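August, half past four in the afternoon

Returned to the Greriser workroom, where the household chores review continues under the direction of Nataša Mladenović. The question before us remains whether a machine may yet be trusted with the small duties of a home. The present task concerns a metal bowl on a white stand, with colourful small items inside and thin wires arched over it. Any housekeeper would reach past the wires without a thought. For a machine, I suspect they are the greater part of the difficulty.
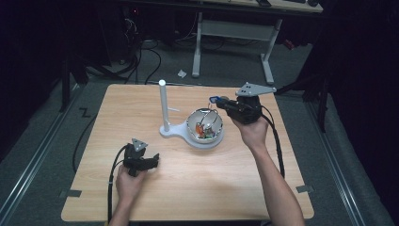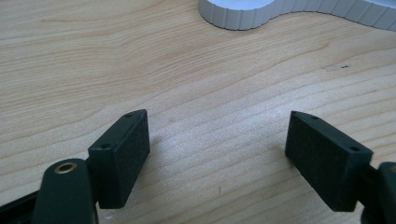
The bowl and its stand, first; the open fingers over the tabletop, second.

Mr Vukčević holds that tidying and sorting will be within reach in 2 years. I recorded my own estimate as 4 – and was thought gloomy. My reservation concerns the variety of the work. A shop floor can be arranged to suit its equipment; a kitchen is seldom arranged to suit anyone.

Read in the evening from the Donier household manual of 1863, which allots a full page to the dusting of ornaments. The author assumes a patient servant with good eyes. Begović is to receive my notes on grip and reach before the next sitting.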